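**Irketti Lallau two-arm kit with the brush pack: worth it?**

**mothballed_plotter**
I've had the Lallau pair on hire from Irketti since the start of October, with the optional Siliņa brush pack, which is a licence, a PDF and a sticker. I didn't need the sticker. The plan is to decide by the end of the month whether to buy the arms outright for our Jundotbridge workshop or hand them back and go on pretending I can paint.

First impressions, in the order they annoyed me. Setup took an evening. The arms bolt down without fuss, the leads are just long enough if you don't want your table anywhere sensible, and calibration wants you to touch off on all 4 corners of the work area, then does it again by itself as if it hadn't believed you. Teaching is by moving the arms by hand and recording, which is lovely on the first go and tedious by the twentieth. The brush pack then smooths what you recorded and gives you a slider called Intent. I've asked support what Intent does. They said it depends.
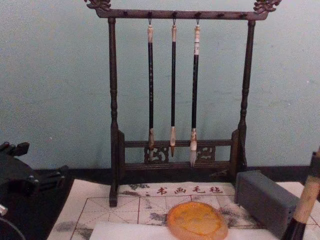

Where it does earn its keep is pressure. I'd expected it to jab at the paper like a cross heron, and it doesn't. You set a light, middle and heavy depth with whichever brush you've fitted, and it blends between them well enough that a stroke has a proper fat bit and a proper thin bit. Changing to a different brush means teaching all three depths again. The PDF calls this "a brief moment of familiarisation". I call it putting the kettle on.

Anyone else run one of these for longer than a month?

---

**Greaseproof**
Two years with the older Lallau. The arms are fine. The pack is a spline smoother in a nice hat. I wrote my own in a wet week and it does the same job minus the slider.

---

**inkstone_ng**
Chi-keung Ng here, I teach a brush class and have had the same hire kit in it. I'd disagree with Greaseproof. Smoothing is the smaller part. The useful bit is the lift at the end of a stroke, which the pack handles separately, and if you let a general smoother near it every stroke ends like a dropped sock.

That said, I wouldn't let it load a brush unsupervised. It dips to a fixed depth. As the dish empties, the brush comes up drier each time, and it carries on painting with full confidence and hardly any colour. I've had students like that too, but they cost less to hire.

---

**Greaseproof**
Dropped sock is fair. I fade mine out by hand. Still not paying 200 a year for a fade.

---

**mothballed_plotter**
Is it 200? I was quoted that for the pack and assumed I'd misread the arms' service plan. Lovely.

The dipping thing matches what I've had. I've gone to a runny yellow-brown wash on plain paper and stopped asking it for characters for now, so all I'm looking at is where the brush goes and how heavily. It's more forgiving on my nerves and on the felt, which had already had a hard life.

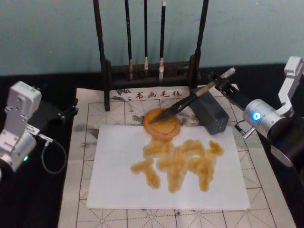
My remaining grumble is the grip. The recommended spot on the handle is well up from the bristles, and with a big brush that gives you a lot of lever for a small twist at the wrist. Gripping lower helps the stroke, but then the fingers get nearer the dish than I'd like at hire prices. The deposit terms have a paragraph on "ingress of pigment" that reads as though somebody had been hurt.

Also, I'm still not convinced I need the second arm. For this job it's mostly a very well-made bystander.

---

**tabitha_torque**
You can hire the left one as a paperweight, I believe it's a different tariff.

Serious answer: buy the single arm if brushes are all you're doing. We bought the pair for gluing card, where one holds and one sticks, and it's very good at that. Tried ours with the brush pack for an afternoon and the other arm's main contribution was being somewhere I wanted my elbow.

---

**inkstone_ng**
I use the second arm to hold the sheet down. You need a soft pad on the fingers or it creases the paper. A metal weight also does this, has no firmware and hasn't asked me to log in.

On grip: go lower by a finger's width and slow the wrist to 20 per cent on turns. The default speed is set for a demo, I think. Leave Intent at the bottom. In my class we turned it up once and got a flourish we hadn't asked for across somebody's good paper.

---

**Greaseproof**
So Intent is a flourish slider. I withdraw the nice hat, it's a full costume.

---

**mothballed_plotter**
Tried the slower wrist this evening. Big improvement on the bends, and the feet of the strokes have gone from blots to something I'd own up to. Loading is still a matter of topping up the dish myself between sheets and nudging the dip depth when I forget.

Leaning towards one arm, bought, and the pack for a year to see if they do anything about dipping. Greaseproof, would you share your smoother if I put the fade in?

---

**Greaseproof**
Yes, but the comments are rude. Will message you.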